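Home / Projects / Kitchen / Covering a tired worktop with marble-effect film

Covering a tired worktop with marble-effect film

Posted Sun 28 July in Kitchen, Weekend jobs

I have wanted a marble worktop since I was old enough to lean on one, and I'm never going to be able to pay for it. So when the side counter in our kitchen got too scratched and stained to live with, I bought a roll of sticky-back film, and I am so pleased with it that I keep going in there just to put a cup down. I've since done the windowsill, two shelves and the top of an old chest of drawers (that one is my favourite), and I've picked up a few habits that make the job far easier.

What you need

A roll of marble-effect film. Mine is Uvinix, pattern 636, from the Stenov shop in Brindedberg
Washing-up liquid and two clean cloths
A felt-edged smoother, or a bank card wrapped in an old sock
A sharp craft knife and some spare blades
A metal ruler, longer than you think
A hairdryer for the corners
A pin for bubbles
Masking tape and a pencil

The roll I use is 69 cm wide, so it goes over the front edge of a normal counter and a little way underneath. Measure yours before you buy!

Getting the surface ready

Clean it, then clean it again. Grease is what makes film lift, and kitchens are full of it, especially near the hob and along the wall. Wash with hot water and washing-up liquid, rinse, and leave everything to dry properly overnight. Fill any chips and sand them flat. Run your palm over the whole lot with your eyes shut and you'll feel crumbs of filler you'd never spot by looking. They will show through shiny film like a pea under a blanket.

Tape over the joint with the wall if your sealant is old and flaky, or scrape it out and redo it afterwards. I redid mine and wished I'd done it years ago.

Cutting and choosing your veins

Unroll the film face up on the floor and have a good look at the pattern before you cut. Most rolls repeat, and if you have a big dark vein it's nice to have it running across the counter at a slant, well away from the join. Cut 3 cm bigger all the way round. Most backing papers have a printed grid, which is handy for straight lines, but some are plain, and then you'll want the pencil and ruler.

Leave the cut piece flat under some books for an hour or two if it wants to spring back into a roll.

Peeling and laying

Start at one short end. Fold back a hand's width of the backing, crease it firmly and stick down only that much, checking that it's square to the front edge. Once it is, reach under, pull the backing away a little at a time and smooth from the middle outwards as you go. Slow is good. Keep the backing low and flat as you pull — it likes to bunch up into pleats and get trapped. If the film goes down crooked, lift it straight away and lay it again. It will forgive you once or twice in the first few minutes.

A second pair of hands is lovely on anything longer than your arm span. One person holds the film up and keeps it taut, the other peels and smooths.
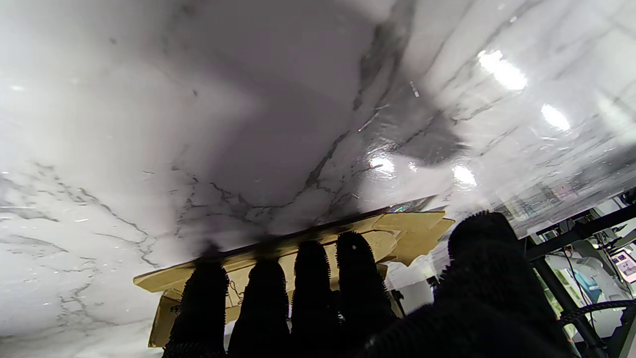

White marble with grey veins, and the light catching on it. 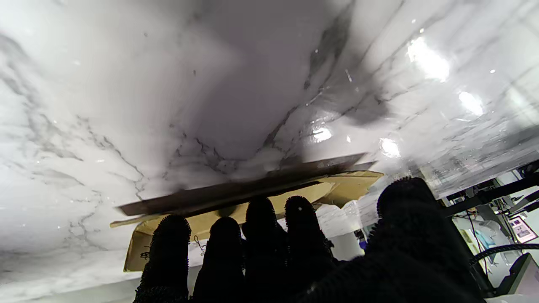
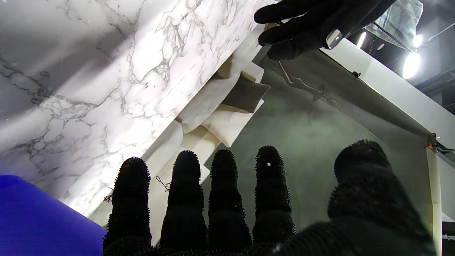

For the front edge, warm the film with the hairdryer until it goes soft and bendy, then pull it down over the lip and press hard. Do corners last. I cut one slit in from the corner, fold the side piece round first and bring the front piece over the top of it, then warm it all again and rub it with the sock.

Bubbles are easy. Prick them at the edge with a pin and push the air towards the hole. Trim the back with a new blade against the ruler, and change the blade as soon as it starts to drag.

Looking after it

Use a chopping board and a trivet, always. Wipe with a soft cloth and nothing gritty. My first counter went down in December and the only mark on it is beside the toaster, where I got cocky with a bread knife.

I have enough left on the roll for the bathroom shelf, and there's a green marble in the Tamuno range that I've been looking at far too often. The inside of the pantry door might be next.

Filed under: worktops, sticky-back film, small kitchens
12 comments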